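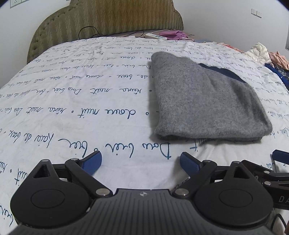
Why fold clothes at all, a reader from Ilholm asks, if they get unfolded again the next time they are worn? Folding saves space and limits creases. A heap traps a lot of air between its layers. A folded stack traps much less.

Knit fabric is made of loops of yarn. The loops let it stretch, and a heavy knit on a hanger can stretch under its own weight. It is better stored flat.

To fold a sweater:
Lay it face down on a bed.
Fold each side in to the middle, sleeves flat.
Fold the bottom up to the neck.

The stack should be no more than 3 sweaters high.
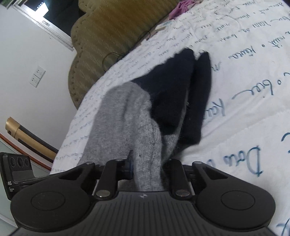

Gray knit and dark navy fabric, bunched on a printed sheet.

Next page: How wool is spun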